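May
Hajar Fawzy

Notes for Unit 6: Demonstrating a two-arm task by teleoperation

These notes cover the part of the course between arm calibration and policy training. They assume you have finished the Unit 5 lab and can bring both arms to the start pose without help. Bring a printed copy to the Daltville lab, as the screens there are taken up by the camera views.

1. What a demonstration is

A demonstration is a time-ordered record of what the robot sensed and what the operator commanded, from a defined start state to a defined end state. In our setup each time step holds the joint positions of both arms, the opening of both grippers, the images, and the commanded positions for the next step. The command and the measured position are stored separately. They differ, sometimes by a lot, whenever a finger is pressing on something. Students who train on measured positions in place of commands usually end up with a policy that touches objects and does not grip them. The reason is simple. An operator closing on a part commands a gap narrower than the part, and that difference is where the grip force comes from. The measured gap stops at the width of the part and carries no sign of the squeeze.

There are two common ways to collect the record.

Hand guiding (kinesthetic teaching). The motors are set to compensate for gravity and the operator pushes the arm through the motion. It needs no extra hardware and gives good contact feel. Its weak points are that the operator's hands and body enter the camera views, and that one person cannot easily guide two arms and two grippers at the same time.

Remote control (teleoperation). The operator moves a pair of leader arms, or hand controllers, and the robot follows. The camera views stay clean and both arms move at once. Contact feel is poor or missing, and there is a delay between hand and gripper that the operator has to learn.

We use hand guiding for single-arm waypoints in Unit 4 and teleoperation for everything from here on. The leader rig in the lab is the Clavo pair. The recording software is Fodix, and the task definitions are kept in the Helmy folder on the course drive.

2. The task

The class task is sorting and handling computer mice and their parts. It was chosen because the objects are small, rigid, curved and easy to drop, and because a shell can be held well in one orientation and badly in the next. A full mouse and an open one also behave differently under the same grip. With the back open, the stiffness of the shell changes and fingertips can catch on the inside edge.

Bimanual work is divided by role. At any moment one arm holds and the other acts, or one arm holds and the other waits. Both arms acting on separate objects at once is allowed by the software and forbidden in this course. Operators cannot watch two contacts, and the resulting episodes are full of small corrections on the side that was not being watched.

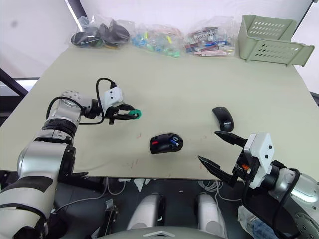 Fouad Zerouali objected to this rule when he read the draft of these notes. In his view the waiting arm costs more than it saves: the policy learns long stretches in which one arm has no command to follow, and at run time it may stall with both arms waiting for each other. He would allow overlapping motion in free space, so that the second arm approaches while the first is still lifting, and keep the rule only for contact. He also asked that the notes say plainly that the rule is a teaching rule and has no standing as a result.

I accept the last point and have left the rule as it is for Unit 6. Overlapping approach is permitted in Unit 7, when you will have enough practice to do it without looking away from a grasp. If you see mutual waiting in your trained policy, write it up. It is a known failure and will not cost you marks.

3. Before recording

Check the start state against the task sheet. The sheet gives regions for the objects, and any position inside a region is valid. Vary the position and the angle between episodes. A set of episodes with the mouse always at the same angle teaches one wrist rotation and nothing else.

Look at the cables. Each arm carries a cable over the wrist, and a large rotation in one direction pulls the loop tight. Rotate back through the neutral position between grasps. Do not unwind by lifting the leader arm off its clutch, as this creates a jump in the command stream that Fodix will record without complaint.

Match the leader and follower poses before engaging. The software tolerates a small mismatch and closes it by moving the follower. Anything larger should be corrected by hand on the leader side.

Agree on the words you will use with your partner. One person operates, the other starts and stops the recording and watches for faults. "Start", "stop" and "discard" are enough. The partner may call "discard" at any time and the operator does not argue.

4. During an episode

Move at a steady, moderate speed. The usual beginner fault is a fast approach followed by a long hover over the object. Hovering is a problem for imitation learning because the images barely change while the correct action does change: the first hundred frames say "stay" and the next says "go down", with nothing visible to separate them. If you need time to think, think before the recording starts.

Approach with the fingers already open to the width you need. Opening late, close to the part, tends to push it.

Close fully and wait for the follower to settle before lifting. With curved shells, place the fingers across the widest section, and keep the contact away from the rounded end, where the part can rotate out of the grip as it closes.

Keep the idle arm inside its waiting region and outside the view of the grasp. An idle arm that drifts slowly across the table adds motion that has no purpose, and the policy will copy it.

Recoveries are welcome up to a point. If a part slips and lands inside its region, regrasp it and carry on. Such episodes show the policy what to do after an error, and a set made only of perfect runs leaves it with no example to follow once it has left the usual path. If a part leaves the table, stop and discard. Do not reach into the workspace while the arms are engaged, for any reason.

5. Labels and review

Each episode is given one label at the end: success, recovered, or fail. Fail episodes are kept in a separate folder and are not used for training in this unit. Label at once, before resetting the table. Labels added from memory at the end of a session were wrong often enough last term that we stopped accepting them.

After the session, replay every episode at double speed and check the following:

- The first frame matches a valid start state.
- No jump in the command stream of either arm.
- Gripper commands and images agree – a closed command with visibly open fingers points to a time offset between streams.
- No hands in any view.
- The last frame shows the end state, with both arms clear of the objects.

Trim dead time at the head and tail only. Do not cut from the middle of an episode. A cut in the middle joins two states that the robot cannot move between in one step.

6. How much to record

The reference set for this unit has 143 episodes, of which 53 are marked recovered. That share is high compared with what most pairs produce, and it was reached on purpose, by starting some episodes with the part already badly gripped. Your own set will be smaller. What matters for grading is the spread of start states and the quality of the labels, so a modest set with well-spread starts will score above a large one gathered in a single corner of the table.

Change operators halfway through. Two people grip and time their motions differently, and a set from one operator hides that. On the other hand, mixing styles inside the same phase of the task can pull the policy toward an average that neither person used. If one of you always approaches from the left of a part and the other from the right, settle on one side before you begin.

7. To hand in

One folder per pair, containing the raw episodes, the label file, the review sheet with a line for each discarded episode, and one page on the most common fault in your own data. Plots of the command against the measured gripper opening for one grasp should be attached to that page. Use the same time axis for both curves.

Reading for Unit 7: the section on action chunking in the course reader, and the notes on delay in leader-follower systems.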